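Über uns

Die Lallholm GmbH ist ein Fachbetrieb für glänzende Oberflächen im Wohn- und Küchenbereich. Das Unternehmen fertigt und überarbeitet Abdeckungen, Tabletts, Auflagen und Einlegeplatten, vorwiegend in Schwarz und mit gerundeten Ecken. Auftraggeber sind Möbelhäuser, Küchenstudios und private Haushalte.

Gegründet wurde der Betrieb von Kastriot Petkov und Floarea Oprea, die ihn bis heute gemeinsam leiten. Herr Petkov verantwortet die Werkstatt, Frau Oprea die Kundenberatung und den Einkauf. An zwei Standorten beschäftigt Lallholm fast 45 Mitarbeiterinnen und Mitarbeiter, darunter sechs Auszubildende.

Unsere Leistungen

Zuschnitt und Kantenbearbeitung nach Maß
Hochglanzpolitur und Ausbesserung von Kratzern
Musterplatten zur Ansicht neben Arbeitsflächen in Marmor- und Steinoptik
Pflegeberatung

Schwarzer Hochglanz zeigt jede Spiegelung und jeden Fingerabdruck. Die Endkontrolle erfolgt deshalb bei seitlichem Licht auf heller Unterlage und wird von zwei Personen unabhängig voneinander vorgenommen. Für die Serie Grikusley, unsere flachen Platten mit umlaufend gerundeten Ecken, leitet Costel Mujić diesen Arbeitsschritt.

Zur täglichen Reinigung empfehlen wir ein weiches, leicht angefeuchtetes Tuch. Scheuermittel und raue Schwämme sind nicht geeignet. Eine ausführliche Pflegeanleitung liegt jeder Lieferung bei.

Ausstellung und Beratung

Die Ausstellung kann nach Vereinbarung besichtigt werden. Ansprechpartner für Muster und Sonderformate ist Sorin Lazarević.

Stand: 2018-11-16

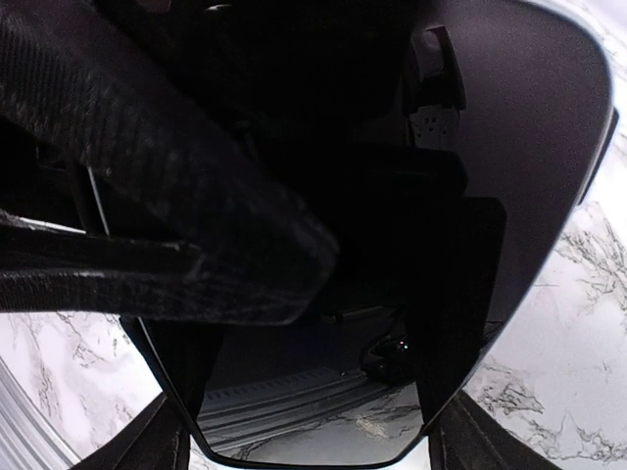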